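Mukdale clinic to offer after-hours physiotherapy from April

24 Aug 2019

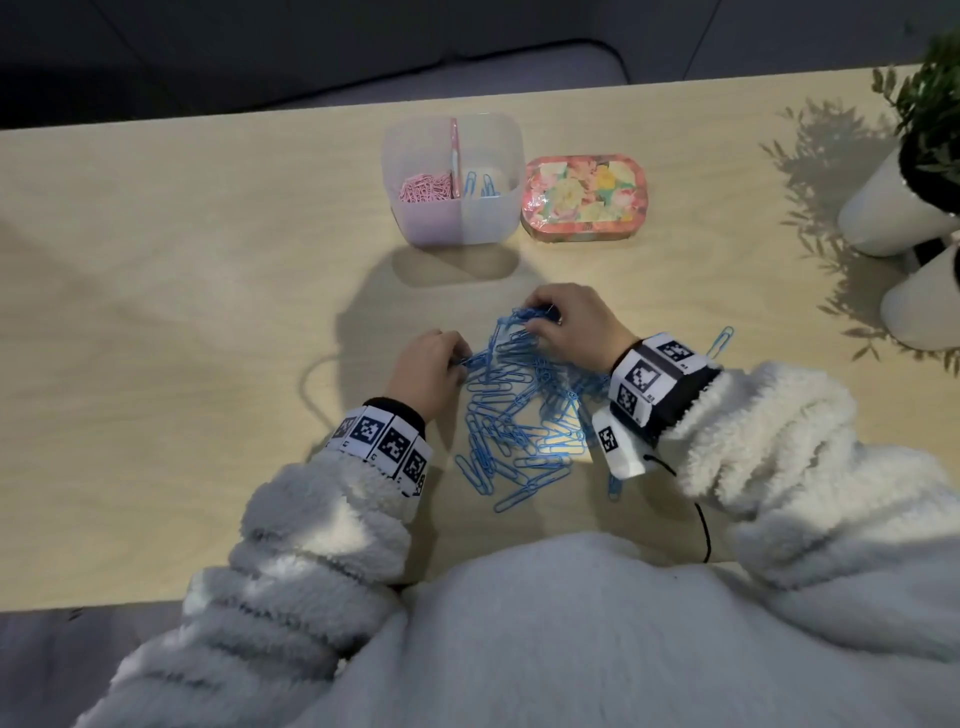
Patients recovering from hand, wrist and shoulder injuries in Mukdale will no longer have to drive to Troswood for evening appointments under changes to the district's outpatient program.

The Mukdale Community Health Centre will open its physiotherapy and hand therapy rooms until 8 pm on three nights a week, starting in April. The rooms now close at 4.30 pm, and anyone who can't get away from work during the day is referred to the Troswood hospital, 40 kilometres away.

The district health service said the distance was the main reason people gave for dropping out of treatment early. Patients are usually booked for a course of 12 visits, and many from the Mukdale end of the district stop well short of that.

"We were asking people with one good arm to drive an hour and twenty minutes there and back after a day's work," the service said in a statement. "Some found a lift, but a lot of them just stopped coming."

The evening clinics will be run by the Christodoulou practice, which already provides daytime physiotherapy at the centre under contract. It will put on one extra physiotherapist and one part-time occupational therapist. The practice said it had started advertising both positions and hoped to have them filled before the end of the year.

Appointments will be open to anyone with a referral from a GP or the hospital. There will be no charge for concession card holders. Other patients will pay the same fee as they do during the day.

The health service expects the longer hours to make room for 1000 extra appointments in the first year. If demand is higher than that, a fourth night will be considered.

A smaller part of the plan covers Hovatetti, where there is no clinic building. An occupational therapist will visit the hall there once a fortnight to see patients who have already had a first assessment at Mukdale - mainly older residents and people who can't drive while they recover. Bookings for Hovatetti will be taken through the Mukdale front desk.

Work on the Mukdale building will be limited to new lighting in the rear car park and a second entrance, so that the main part of the centre can be locked at its normal time. The daytime clinics will keep running while the work is done.

Patients now attending Troswood can ask to be moved to Mukdale, but transfers won't be arranged until the evening timetable is confirmed. Existing bookings at Troswood are not affected.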